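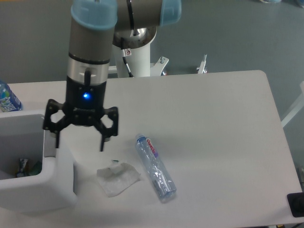
Divard Folding Work Table

White top, steel legs, no opinions

Home > Workroom > Tables > Folding

In stock. Ships flat. Legs already attached, as they should be.

The Divard is a folding table for people who have owned folding tables before and are still a little bitter about it. It stands level. It stays up when you lean on it. The legs fold without taking a finger along, and the top is one continuous piece, so there is no seam down the middle for beads, crumbs and small screws to move into and start a family.

We sell a lot of these to sewing rooms, garages, church kitchens and people whose dining table has been a puzzle since January. It is a plain object. We have tried writing more exciting copy for it and the table just sat there.

Choose your size

Divard Short: card-table length, fits in a hall closet beside the vacuum.
Divard Standard: the one most people want. Seats 4 in comfort or 6 who get along.
Divard Long: for cutting fabric, hanging wallpaper, and buffets with ambition.

All three come in the same height and the same white. We used to offer a color called Oatmeal. We sold 19 of them, and a good share came back with notes.

The top

The surface is smooth and wipes clean with dish soap and a soft cloth. Coffee, grape juice and most washable paints come off if you get to them the same day. Permanent marker is permanent; it says so on the marker. Rubbing alcohol on a cotton pad will lift a fair amount of it, and a placemat will take care of the rest.

Do not use the top as a cutting board. We know the knife is sharp and you are careful. A rotary cutter needs a mat under it as well, and the Long takes two large mats side by side with room left over for the cat.

The edge is rounded on all sides and wrapped underneath, so tights and sweater sleeves pass by without snagging. Corners are rounded too. You will still find them with your hip in the dark, but the bruise will be a friendlier shape.

Hot pans need a trivet. So do glue guns, soldering irons, and hair straighteners that are "just cooling off for a second." Heat marks are not covered by the warranty and they do not buff out, whatever the video told you.

The legs

Powder-coated steel, folding flat into the underside. Each pair locks with a sliding ring. Push the leg out until it stops, let the ring drop over the joint, and give it a tug. If the ring has not dropped, the leg is not locked, and the table will wait until the cake is on it to bring this up.

The feet have rubber caps. On one corner there is a leveling screw with about as much travel as an honest floor requires. Older houses may need the screw and a folded piece of cardboard, which we don't supply but have great faith in.

Load

The Standard is rated for 305 pounds, spread evenly. "Spread evenly" is doing real work in that sentence. A row of boxes is fine. A sewing machine at one end and a stack of books at the other is fine. A grown adult standing in the middle to change a light bulb is a single heavy thing on two small feet, and we sell a step stool for that.

The Short and the Long each have their own rating, printed on the label underneath. Please read it before you move the aquarium.

Setting up

1. Lay the table face down on a blanket or carpet.
2. Unfold one pair of legs and drop the ring.
3. Unfold the other pair and drop that ring too.
4. Turn the table onto its long side, then up onto its feet. The Long is much easier with a second person, ideally one who listens.
5. Adjust the leveling screw until a pencil laid on the top stays where you put it.

To fold, do all of that backward. Lift the rings before pushing on the legs. Pushing harder on a locked leg does not unlock it, though we admire the people who write in to say they tried.

Storage

Stand it on its long edge against a wall, or slide it under a bed. It doesn't mind a cool garage. It would prefer not to spend the summer in an attic or the winter on a porch, and years of direct sun will turn the white into something like the old Oatmeal.

Don't stack anything heavy on a folded table lying flat. The legs press into the underside and can bow it slightly, and a slightly bowed table is a lifelong hobby.

Goes with

Trula Clip Lamp
Clamps to the rounded edge without chewing it. Warm or bright, one switch. The neck stays where you point it – a low bar, but you would be surprised.

So Tray
A shallow tray that hooks under the front edge and slides out for pins, pens, or the remote control. Yes, it's called the So. It was a working name and then the labels had been printed.

Mumance Table Cover
Fitted cotton cover for the Standard and Long, elastic at the corners, machine washable. Turns a work table into a party table in the time it takes to find the elastic corner that goes with the corner you are holding.

Questions we get

Can I leave it outside for a party?
For the afternoon, sure. Bring it in with the chairs. Dry the leg joints if it rained on you.

Is it tall enough to stand at?
For most adults it's a sitting table. If you plan to stand and cut fabric all day, add the leg risers, which raise every corner equally and keep your back out of the conversation. They come in one height. Please don't mix them with bricks.

Does it wobble?
With both rings down and the screw set, it sits still. A heavy sewing machine at full speed will produce a small tremor, mostly in your tea. Putting the machine over a pair of legs helps a lot, more than anything we could sell you.

Can I clamp things to it?
Yes, with padding under the jaws. Set clamps near the legs, snug them by hand, and stop before the top makes a noise.

Why is it white?
Light bounces up off it, dropped pins show, and pattern pieces are easy to trace. Also it was the color left after Oatmeal.

Can I buy just the legs?
No. We get asked on Saturday mornings, mostly by people with a door they want to do something with. We understand the urge. The legs are fixed to the frame and the frame is fixed to the top, and we'd like to leave it that way.

Will it match my other Divard tables?
Same height, same edge, so they push together neatly. If your older one has yellowed a bit, put it at the far end and cover the join with a runner.

Shipping and returns

The Short goes by regular parcel. The Standard and the Long come by freight to your curb, and the driver is not required to have feelings about your stairs. Check the box for crushed corners before you sign. If a corner is crushed, note it on the slip and write to us with your order number – we'll send a replacement top panel or a whole table, depending on which corner and how crushed.

Unused tables can come back in the original box. If you've already cut up the box to make a fort, we'll still take the table, but you'll have to find another box, and nothing on earth is quite that shape.

Warranty

Leg joints, rings and frame are covered against faults in normal use. The top is covered against warping and splitting. Burns, knife cuts, glitter and dancing are the owner's affair.

Replacement rubber caps are free. Write to us, say how many, and they'll arrive in an envelope that rattles.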